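Contenedores divididos: lo que se decide antes de llenar el primero

El almacén de Wallby trabaja con artículos pequeños y de formato irregular: bloques, barras, piezas sueltas sin embalaje individual. La empresa que lo gestiona, Stanov, cambió en abril la organización de su zona de preparación y pasó de las cajas de un solo hueco a contenedores grises con panel divisor. Conversamos con la responsable de preparación, que pidió que se la citara por su cargo, sobre los criterios de ese cambio.

La primera cuestión fue el volumen. Wallby mantiene 523 referencias activas en la zona de piezas sueltas, y 7 familias concentran la mayor parte de las salidas. «El problema no era la capacidad», explica. «Teníamos hueco. El problema era que cada referencia ocupaba una caja entera aunque solo hubiera un puñado de piezas dentro. Se recorría mucho pasillo para recoger muy poco material.»

El panel divisor permite alojar dos referencias por contenedor. La regla interna, según detalla, es que nunca compartan contenedor dos artículos de la misma familia. «Dos barras de longitud parecida separadas por un panel acaban mezcladas. Una barra y un bloque, no. Si una pieza salta al otro lado, se ve enseguida.» La regla se aplica también a los colores: dos tonos próximos se asignan a contenedores distintos, con independencia de la familia.

Los compartimentos no son iguales. El delantero es el mayor y se reserva para las piezas largas, que necesitan quedar tumbadas sobre el fondo. El trasero recibe las cortas.

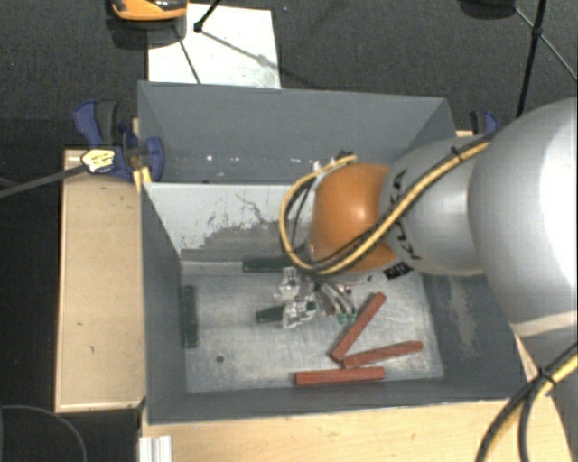
¿Cada cuánto se revisa la posición de los paneles?

Una vez por semana, los martes, antes del primer turno. Se comprueba que el panel asiente en toda su longitud y que no quede holgura en la parte inferior.

La holgura, añade, es el defecto que más incidencias genera. «Una pieza plana pasa por debajo de un panel mal asentado. Después aparece en el inventario como faltante en un lado y sobrante en el otro, y hay que regularizar dos referencias en lugar de una.» El procedimiento actual obliga a vaciar los dos compartimentos antes de mover el panel. Antes se permitía desplazarlo con material dentro.

Sobre el estado de los contenedores, la responsable distingue entre desgaste superficial y deformación. El fondo se raya con el uso y eso no motiva la retirada. «Un fondo rayado sigue siendo plano. Lo que se retira es un contenedor con la pared vencida, porque el panel deja de ajustar.» Los que no pasan la revisión se envían a Lallholm, donde Stanov tiene el taller de mantenimiento, y vuelven o se dan de baja según el resultado de la medición.

El nivel de llenado es otro de los puntos que se modificaron. Con las cajas antiguas se llenaba hasta el borde. Ahora cada referencia tiene un máximo de piezas por compartimento, calculado para que las largas formen como mucho dos capas. «Con tres capas las barras se cruzan. Cuando se cruzan, coges una y arrastras otra.» Para las piezas cortas el criterio es el peso: el conjunto del contenedor no puede superar el límite fijado para la balda, sea cual sea el reparto entre compartimentos.

El registro se lleva en Sisay, la aplicación interna de ubicaciones. Cada compartimento figura como una ubicación independiente, con su propio código, y la capacidad configurada es de 1.000 ubicaciones. En el momento de la entrevista había 800 dadas de alta. La diferencia se conserva como margen para altas de temporada — «y para no tener que renumerar, que es lo que de verdad cuesta».

Queda sin resolver la reposición. Hoy se repone por contenedor completo: cuando uno de los dos lados baja del mínimo, se retira el conjunto, se rellenan ambos y se devuelve a su sitio. La alternativa sería reponer solo el compartimento afectado, sin mover el contenedor. La responsable no la descarta, pero señala que exigiría llevar el material suelto hasta la estantería y contarlo allí. «En mesa se cuenta bien. En pasillo, con gente pasando, se cuenta peor. Mientras no tengamos una superficie de apoyo en cada calle, seguiremos retirando el contenedor entero.»

La prueba con superficies auxiliares está prevista para una sola calle, la de las piezas largas.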